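Telturora: Spelling and Compounding Variants in Hardware Catalogs

README and data card, release 2

Telturora is a table of spelling, hyphenation and compounding variants found in English-language hardware catalogs and price lists. It covers names of locks, hinges, fasteners, hooks, brackets and small fittings. Each row links a variant as printed (pad-lock, pad lock, padlock) to a normalized head form, with the decade of the source and the type of text it came from. The table is meant for search indexing, catalog merging and work on how compounds settle over time. It holds no prices and no stock numbers.

The release of October 2022 replaces the earlier one in full. Do not merge the two. Row identifiers were reassigned when the duplicate head forms were cleaned up, and a join on the old identifiers will run without error and give wrong results.
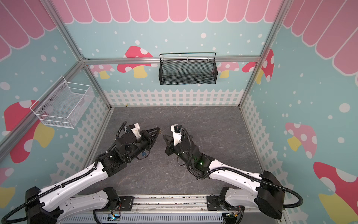 Files

variants.tsv – main table, one variant per row
heads.tsv – head forms with part of speech and a short gloss
sources.tsv – one row per catalog or price list, with decade and text type
rejects.tsv – strings removed during review, with a reason code
CHANGES.txt – differences from release 1

All files are UTF-8, tab-separated, with a header row and Unix line endings. There is no quoting. Tabs inside fields were replaced with a single space before export. Empty fields are empty strings. The literal text NA appears in variants.tsv as a printed abbreviation and should be read as text; several common readers turn it into a missing value unless told otherwise.

Columns in variants.tsv

variant_id – integer, unique within this release
head_id – integer, key into heads.tsv
form – the string as printed, case kept
form_folded – lowercase, with typographic hyphens mapped to the ASCII hyphen
joint – open, hyphen, closed or mixed
source_id – integer, key into sources.tsv
position – heading, body, index or caption
confidence – high or low

The value mixed in the joint column is used only for compounds with more than one joint, such as "door-stop bracket", where the joints are written differently. It does not mean that a source is inconsistent. Inconsistency within a source shows up as separate rows with the same source_id and head_id.

Collection

Sources were printed catalogs and price lists from the Hundari trade library and the Costum company archive. Pages were scanned, run through character recognition, and then read against the scan by one reader. A page was kept if at least 90 percent of its words were legible without guessing. Pages below that limit were dropped whole, even when single entries could be read.

Line-end hyphens were the main difficulty. A word broken at the end of a line tells us nothing about how the printer would have set it in mid-line, so such cases were left out unless the same source had the word elsewhere on one line. The excluded strings are in rejects.tsv with the code LEH. Anyone studying hyphenation should read that file before drawing conclusions from the main table – the narrow columns of price lists push many long compounds into it.

Capitals were kept in form. Headings set entirely in capitals are common, and the case of a heading should not be taken as evidence of anything.

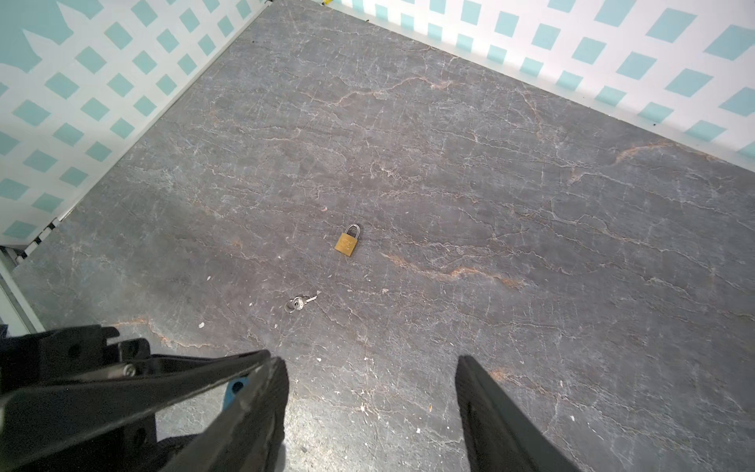

Head forms were assigned by hand. The rule is that two strings share a head if a buyer ordering by either name would expect the same item. Under this rule "hasp lock" and "padlock hasp" are separate heads, while "cup hook" and "cuphook" are one. The rule fails for regional names. Where two regions use different words for one item, the words were kept as separate heads and joined through the optional see_also column in heads.tsv. That column is incomplete, and a blank there should not be read as a statement that no other name exists.

Review and agreement

Indira Chowdary assigned the head forms. Indira Thevar reviewed them without seeing the first decision for a random sample of one row in 10. Disagreements were discussed and settled, and the rule text was changed where the same kind of disagreement came up again. Most involved items sold both alone and as part of a set. Rows touched by an unresolved disagreement carry the confidence value low. A low row can still have a correct form; the mark applies to the link between the form and its head.

Known problems

Glosses in heads.tsv were written late and are uneven. Those for hinges are detailed. Those for fasteners often repeat the head form with a word or two added.

Index pages are overrepresented in two of the larger sources. Frequency counts taken without filtering on position will favor open forms, as index entries tend to be inverted ("hook, cup"). Inverted entries were turned back to normal order in form_folded only.

Decades are those of the printing. Several catalogs reused plates for long periods, and a form may be older than its row suggests.

Roughly 6 percent of rows have no decade. They come from price lists with the cover missing. The decade field is an empty string for these, and sorting it as a number will fail in strict readers.

Uses to avoid

The table should not be used to decide which spelling is correct. It records what was printed. It is also a poor base for training a general hyphenation tool, for the line-end reasons given under Collection and because the vocabulary is narrow. 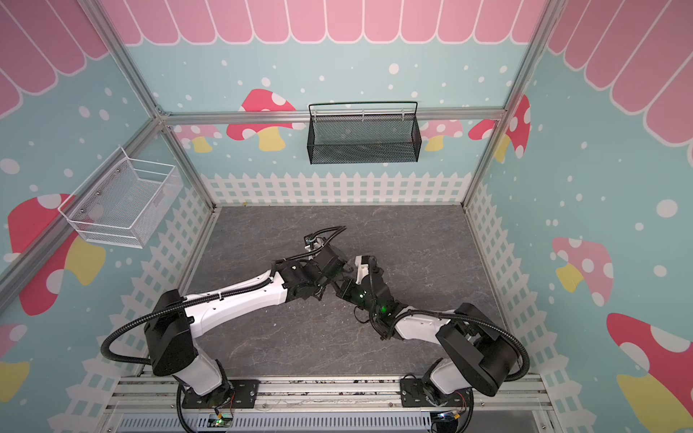 Maintenance

Corrections are collected through the year and applied each February. A correction should give the variant_id, the source_id and the proposed value. Requests to add a source need a scan of the title page and at least one full page of entries.

Citation

Chowdary, I. and Thevar, I. Telturora: Spelling and Compounding Variants in Hardware Catalogs, release 2. Pisharody Text Archive.

License

The tables may be copied and changed with attribution. Page scans are not part of the release and are held by the two source collections under their own terms.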